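Drikcombe Town: Notes Before the New Season

27th August

Supporters who follow this page will know that I try to set down my thoughts on the club once before the season begins and again when the winter fixtures are out of the way. The summer has been longer than usual, and several matters deserve a fuller treatment than they received in the match programme.

The first is the position of the manager. Fidel Quiroga enters his second full season in charge, and his contract has been extended to cover the one after that. I was among those who doubted the appointment. He came to Drikcombe with a good record as a youth coach and very little experience of senior football, and his first two months produced a single win. The board kept faith with him through a difficult autumn, and the side finished in eighth place. That is a respectable position for a club of our means, and it should be recorded that the defence conceded fewer goals after Christmas than in any comparable period since promotion.

It should also be recorded that we did not score enough. Too many home matches were decided by a single goal, and too many of those went to the visitors. Against Didberg in the spring we had the better of the play for an hour and lost to a header from a corner. The same thing happened at Cunier a fortnight later, with a free kick in place of the corner. Quiroga has spoken openly about set pieces and has spent a good part of pre-season on them. In the friendly at home to Paredes the near post was guarded by a full-back at every corner, and the goalkeeper was given a clear path to the ball. Paredes had 10 corners and did not score from any of them.

I attended that match and one other in the pre-season programme, the away fixture on the coast. Neither result matters very much. Those who were present will have noticed, however, that the midfield is being asked to play further up the pitch than it did last year, and that the two central defenders are left with a good deal of ground to cover when possession is lost. Against quicker opponents this may prove expensive. Against sides that sit back and wait, as most visitors to our ground will do, it ought to produce more chances.
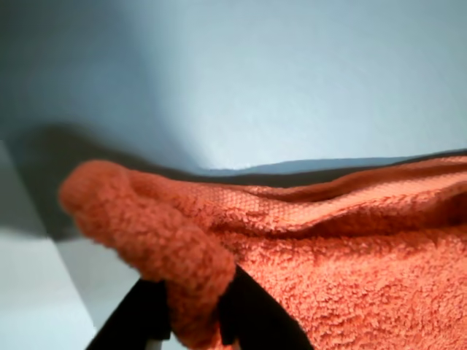 There remains the question of who will take those chances. Last season's leading scorer has retired, and although he managed only 6 league goals, he did a great deal of work that does not appear in any table. His replacement is young, tall and willing. He missed two good openings against Paredes and made a third for a team-mate with a very fine pass. I would ask supporters on the east side of the ground to be patient with him. Young forwards hear a crowd more clearly than we suppose, and the mood in that stand was not always helpful last year.

The second matter is the captaincy. The armband has passed from our longest-serving defender to the left-sided midfielder who joined from Didberg two summers ago. The club's statement was brief and gave no explanation, and a certain amount of speculation followed. My own understanding is that the change was agreed between the players concerned and the manager before the squad reported back for training. The former captain remains at the club and will continue to play. He led the side through two relegation struggles and one promotion, and it would be fitting for the club to mark that service at the first home match.

On attendances, the figures are encouraging. The average for league matches last season was 404, against a lower figure the year before, and the largest gate was for the visit of Cunier. The club has set itself a target of 500 for the coming campaign. I think this is within reach, provided that the early fixtures are kind and that the admission price for juniors is held where it is. The decision to move evening matches to a slightly later kick-off is also sensible. Many supporters work in the next valley and could not reach the turnstiles in time under the old arrangement.

I am less persuaded by the new seating plan. The covered stand has been divided so that season ticket holders occupy the central block, with general admission on either side. The principle is reasonable. In practice, families who have sat together for years now find themselves separated by a rail, and the stewards at the Paredes match were plainly uncertain what they were supposed to enforce. I have written to the secretary on this point and have received a courteous reply — the arrangement will be looked at again in September, once three home matches have been played. Anyone with a view on it should write in before then.

The league itself looks stronger than it did. Cunier have kept almost all of their squad and will expect to finish in the top three. Didberg have a new ground with a proper playing surface, which will suit the way they pass the ball, and they have signed two players with experience at a higher level. Of the promoted clubs I know very little. Our own opening run contains three away matches in the first five, and I would regard seven points from those five as a satisfactory return.

As to a final position, I shall be cautious. Eighth place was earned by a settled side with few injuries, and we cannot depend upon being so fortunate again. The squad is smaller by two, and there is still no recognised cover at right-back. If that place is filled before the window closes, I would hope for sixth. If it is not — and the manager did not sound confident when he addressed supporters in the clubhouse — then a position in the middle of the table would be no disgrace.

Coach travel for the opening match at Didberg may be booked through the club shop in the usual way. Up to 10 places remain at the time of writing, and the coach will leave from the main car park at noon.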